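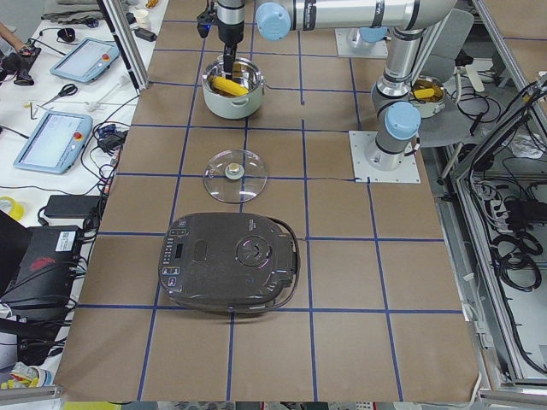

Corn on the cob in a white pot, with a gripper reaching in.

How does a game remember where you were?

By Efe Okafor

We use cookies to make this site work and to see which pages get read. Accept all | Manage settings

You're playing. Tea's ready. You press save, switch off, go and eat. Next morning you switch back on and there you are, same bridge, same hat, same three apples in your bag. So where did it all go overnight?

Quick version: the game wrote a list. Long version, keep reading.

Two kinds of memory

A console or computer has two places to keep things. One is the working memory. Very fast, but it needs power the whole time. Pull the plug and it forgets everything. Think of it like holding a phone number in your head while you run to the phone. Somebody shouts your name and it's gone.

The other is storage. Slower, but it keeps things with the power off. That's the number written on a bit of paper.

While you play, nearly everything that's going on lives in the working memory. Where you're standing. How many hearts you've got. Which way the wolf is running. Saving means copying the important bits over to storage. Loading means copying them back. Simple as that, mostly.

What's in a save file?

Less than you'd think! People imagine a save is a giant photo of the whole world, every tree and every cloud. Far too big, far too slow. The trees are already in the game, they came with it when you bought it. They don't need saving, beacuse they'll be in the same place tomorrow.

What gets saved is what YOU changed.

Take Dramska, the one with the little fox called Wallin, made by a small studio called Rirkis. If you could open a Dramska save and read it in plain words it would look something like this:

Player is in: Hirkumska, by the well
Coins: 72
Lantern: yes
Boat key: no
Talked to the miller: yes
Red door: open

And so on for a few pages. Lots of numbers, lots of yes and no. The game reads it, puts Wallin next to the well, hands over the coins, opens the red door, done. You never see it happen. Just a loading picture and a bit of music.

Yes and no questions like "is the red door open?" have a name. Game makers call them flags. Flag up, flag down. A big adventure can have thousands. If you've ever played a game where someone says "nice to meet you" when you've met them twice already, somebody forgot a flag.

Passwords, the old way

Your grown-ups might remember this. Some old games couldn't save at all. The cartridge had no spare storage in it, nothing to write on. So when you finished a level the game showed you a password. A row of letters and numbers. You had to copy it out by hand, and next time you typed it in.

The clever part: the password WAS the save. Level you'd reached, lives you had left, all squashed into a code. Get one letter wrong and it didn't work. Was that a zero or the letter O? Lots of arguing. Lots of crumpled paper.

Later some cartridges had a small battery inside, to keep a tiny bit of memory awake when the machine was off. Worked well until the battery ran flat, years later, and took everybody's save with it. After that, memory cards. Then storage built into the machine.
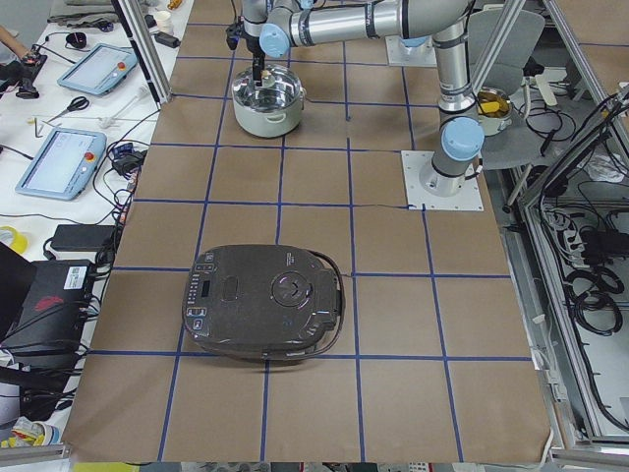

A dark grey rice cooker on brown paper, power cord curling round one side.

Save points and checkpoints

Not the same thing, though people mix them up.

A save point is a place in the game where you can save. A bed, a campfire, a glowing stone, whatever the makers fancied. In Dramska it's the wells. Go to a well, Wallin has a drink, saved.

A checkpoint is a line you cross without doing anything. Fall in the lava after it and you go back to the checkpoint, not to the start of the level. Some checkpoints are only kept in working memory though, so if you switch off you lose them. Worth knowing before you go to bed.

Why not let everyone save everywhere? Some games do. But if you can save right before every jump, the jumps stop being scary. And if you can hardly ever save, you get cross and go outside. Makers spend ages moving save points forwards and backwards till it feels right. Dramska has 40 wells. The first version had 11, and the people testing it moaned a lot.

Autosave

The game saves by itself, so you don't need to remember. Usually when something big happens: new room, boss beaten, chest opened. Other games go by the clock and save every 90 seconds, say.

You'll often see a small spinning picture in the corner while it's going on. And a message, DO NOT SWITCH OFF. Here's why they mean it.

Writing takes a moment. If the power goes halfway through, you can end up with half a new list and half an old one. Coins say one thing, doors say another. The game tries to read it and gets muddled. That's called a corrupted save. Horrible word, horrible feeling.

Careful makers have a trick. They don't rub out the old save first. They write the new one next to it, check it's all there, and only then get rid of the old one. If something goes wrong in the middle, there's still the old one to go back to. You lose a few minutes, maybe, but not your whole summer.

How does it check? With a sum. The game adds up the numbers in the save in a special way and writes the answer at the end. When it loads, it does the sum again. Same answer, good. Different answer, something's been messed up. It's called a checksum. Easy one to remember, it's a check and it's a sum.

Saves in the cloud

The cloud isn't a cloud. It's other people's computers, in big buildings, joined up by the internet. A cloud save is a copy of your list sent off to one of those. Handy if your console breaks, or if you want to carry on at your cousin's house.

One problem. Say you play at home with no internet, then play at your cousin's as well. Now theres two saves and they don't match. The game will ask which to keep. Read that screen slowly!! Look at the time on each one. Pick the wrong one and the other usually goes for good.

Try it yourself

Play a board game with someone, any one with pieces that move. Halfway through, stop. Write down only what you'd need to set it all up again. Whose turn. Where the pieces are. Who has which cards. Don't draw the board, the board stays the same.

Pack it all away in the box. Have some lunch. Then set it back up from your list.

Forgot something? Most people forget whose turn it was.

Words to keep

Working memory: fast, forgets when the power's off.
Storage: slower, keeps things.
Flag: a yes or no the game remembers.
Checkpoint: where you go back to when you lose.
Corrupted: the save got muddled and can't be read properly.
Checksum: a sum that shows if a save is all there.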